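3.2 Demonstration collection with the hand-held gripper

Demonstrations for the garment tasks were collected with the Ulto hand-held gripper, a two-finger tool with a camera fixed behind the jaws. The camera moves with the tool, so the fingers stay in the same part of every image and no calibration against an external camera is needed. Each operator worked in a home and used whatever bedding was already on the bed. Operators were asked not to smooth or clear the surroundings. Clothing was chosen by the operator from a mixed pile, with the sole condition that it could be lifted with one hand.

We collected 300 demonstrations over 10 beds. An episode starts with the jaws open and ends when the operator withdraws the tool from the cloth. Episodes in which the fingers left the view of the garment for more than 2 s were discarded before training. The remaining episodes were divided by home, so that no bedding seen in training appears in the test set.

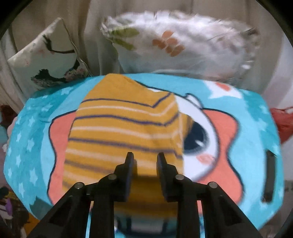 Figure 3. View from the hand-held gripper over a striped garment on a printed blanket.

Patterned bedding turned out to be the main source of error in the segmentation stage. The baseline of Lozano and Rengifo separates cloth from background by colour and local edge density, and both cues fail when a striped garment lies on a blanket with large printed shapes. A printed outline can be taken for a hem, and a stripe that bends at a fold can be taken for the border between two items. The wide-angle lens adds to the problem near the corners, where the image darkens and straight edges appear curved.

We therefore replaced the colour cue with a short-range motion cue. As the tool approaches, points on a raised fold shift more between images than points on the flat bedding below. The shift is computed over a window of 6 images, which was the shortest window that gave stable masks on the Zapata validation split. Longer windows blurred the mask boundary whenever the operator's hand turned quickly. The finger region is masked out with a fixed template, as the linkages would otherwise dominate the estimate.

The grasp point is then selected from the mask alone. Candidates closer to the boundary than half the finger width are rejected, and the rest are ranked by the estimated height of the fold. Flat garments remain difficult under this scheme, as they offer little parallax, and for these the policy falls back on the baseline mask. Section 4.1 reports results for raised and flat cloth separately.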